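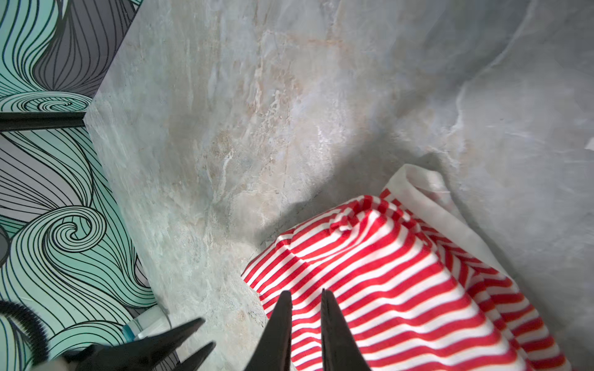

Ticket 606: Striped tank top won't stay folded, basket keeps ending up tilted
Opened by: Mavis Thibodeaux
Handled by: Kenji Crenshaw, Lụa Từ
Status: Closed (with a follow-up)

Mavis, 9:10 am
Hi folks! First, I love the folding area. The wave walls make me happy every time I look at them, and the marble-look surface is wide enough to lay a shirt out properly. My trouble is with two items, the red-and-white striped cloth and the striped tank top. The cloth I can manage. The tank top I fold in half lengthwise, then bring the hem up, and by the time I reach for the basket the straps have crept out of the side. I've tried it 10 times this morning and got two folds I'd be proud to put on a shelf.

Kenji, 9:25 am
Thanks Mavis, great write-up. Two things to try before we change any gear:
1. Smooth the tank top flat with the straps pointing away from you. Press out the middle first, then the sides.
2. Fold the straps down onto the body before you make the lengthwise fold.
Please also tell me where the basket sits while you fold.

Mavis, 9:50 am
Basket is over on the right, under the clear holder. It leans. I've been leaving it there so the middle stays free for folding. 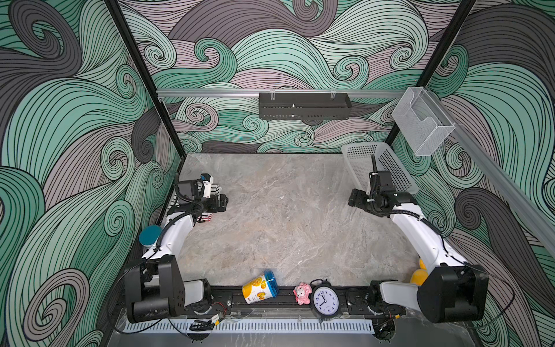 Should the basket go up on the hanging shelf to make more room?

Leave it down on the surface. The shelf hangs from two small clips and it's better kept for light things like a folded cloth.

Kenji, 10:15 am
Adding a note on the shelf while we're on it. The parts list from Drivar has the rail at 600 mm and Reginald Doucet got 606 with his tape. I've asked him to measure again without the end caps. It doesn't affect the folding, but I'd like the list to be right before anyone orders another one.

Mavis, 10:40 am
Tried the straps-first method and wow, so much better! It helps to do the cloth first, too. I fold it into a rough rectangle and park it on the left — then the tank top gets the space next to it and I'm not working around a heap.

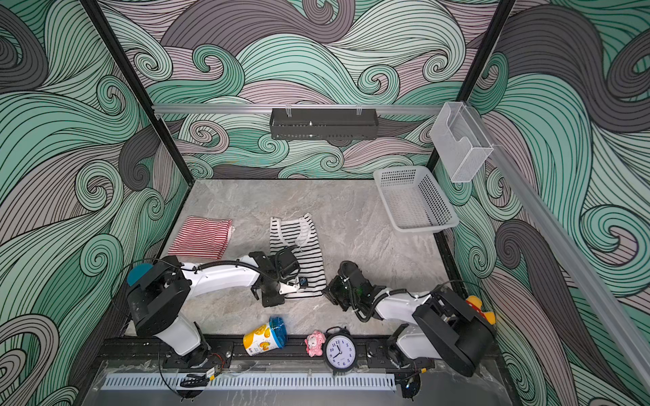
One snag left. The side seams curl as soon as I let go, and if I go slowly the first fold opens up while I'm making the second. Is it the fabric? It's a thin knit and pretty stretchy.

Lụa Từ, 11:05 am
Jumping in, I fold a lot of these. Thin knits do that. Keep one hand resting on the first fold while the other brings the hem up, and make the last fold a bit loose so it doesn't spring. When it bunches, don't try to rescue it halfway. Pick it up by the shoulders, give it a shake and lay it down again.
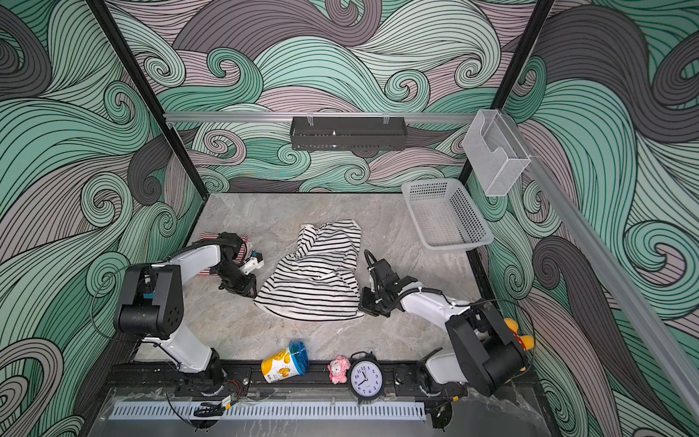

For the pile itself, put the tank top on top of the cloth, never under it. The cloth has more body and gives the knit something to sit on.

Mavis, 11:30 am
Four good ones in a row!! The hand-on-the-fold thing is the trick. Happy to close this.

Kenji, 11:35 am
Closing. Follow-up for Reginald: rail length, and see if Lund has a flatter basket.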